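Reading for Unit 5: Faults in two-arm cells
Instructor: Emiko Sugiyama
Bring this to lab. The worksheet at the back of the binder refers to it by section.

## 5.1 What happened

The Skancombe lab ran a tabletop task on a two-arm cell. The arms were mounted at opposite ends of the bench and shared the space in the middle. Each had its own controller, and a third computer (the "coordinator") sent both of them position targets. The task was simple. The left arm picked up a small part, carried it to the middle, and handed it to the right arm, which put it in a tray.

During a run in November the left arm stopped halfway to the handoff point. The right arm did not stop. It moved to the handoff point, closed on nothing, and then swung toward the tray along a path that crossed the place where the left arm was standing. The two grippers hit. One fingertip broke, and a wrist joint on the right arm had to be recalibrated before it would hold position.

No one was hurt. The operator was seated at the keyboard, outside the reach of both arms, and pressed the emergency stop after the contact. Both arms held where they were.

## 5.2 The fault

The first guess was a bad motor. The motor was fine. The left controller's log showed a communication timeout: it had gone 50 milliseconds without a new target and had put itself into a protective hold, as it was designed to do.

The cause of the timeout was the data cable. It had been tied to the moving part of the arm too close to the elbow, with no slack. Every time the elbow folded all the way, the cable was pulled sideways at the plug. After enough cycles one conductor was making contact only some of the time. With the arm unfolded, the connection tested good, which is why a bench check the same morning found nothing.

So there were two problems, and you should keep them apart in your write-up:

- **The fault:** an intermittent cable at the left elbow.
- **The failure to contain it:** the right arm kept moving when its partner had stopped.

The cable cost very little to replace. The second problem took longer to fix and is the one this unit is about.

## 5.3 Why the right arm kept going

The coordinator worked from a clock. At the start of a run it loaded both paths and stepped through them together. It sent targets to the left arm and the right arm at the same rate and never read back whether either arm had reached them. If both arms were healthy the timing worked out. If one held, the coordinator had no way to know.

The left controller did raise a fault flag. The flag went to a status page on the operator's screen and nowhere else. The page refreshed every 5 seconds. The collision took place before the next refresh.

The emergency stop was wired correctly. It cut both arms together. But it depended on a person seeing the problem, and the time between the left arm holding and the grippers touching was too short for that.

## 5.4 Changes made

1. The fault outputs of the two controllers were tied into a shared stop line. A hold on either arm now holds both, without going through the coordinator.
2. The coordinator compares commanded and measured joint positions on every cycle. If any joint is off by more than 10 degrees, the run ends.
3. The handoff has a check. The right arm may not leave the handoff point until its gripper reports a part.
4. Cables were rerouted with a loop at each elbow and clamped on both sides of it.
5. Cables are swapped after 1,000 hours whether or not they test good.

Item 2 was argued over. A tighter limit catches trouble sooner but also stops good runs when an arm lags on a fast move. The lab started tight, got too many false stops, and loosened it. Operators who see false stops all day begin to clear them without looking, and that is a hazard too.

## 5.5 Restart procedure

Use this one in our lab. It is posted by the Gwilliam bench as well.

1. Leave the emergency stop in. Write down the message on the screen before you clear anything.
2. Look at both arms. Note where each one stopped.
3. Support an arm before releasing its brakes. The upper link will drop.
4. Move the arms apart by hand, one at a time. Second person stays at the stop button.
5. Flex each cable gently at the elbow and watch the link light.
6. Reset, then run the path at low speed with no part loaded.
7. Sign the log.

Do not restart from the middle of a saved path. Go back to the home position first.

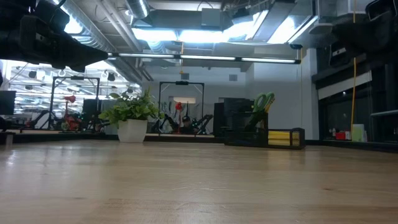
Why not let the healthy arm finish its move before stopping?

Its path was planned on the assumption that the other arm would be somewhere else. Once one arm holds in an unexpected place, the rest of the healthy arm's path has not been checked against that position, so both arms should hold until someone has looked at them.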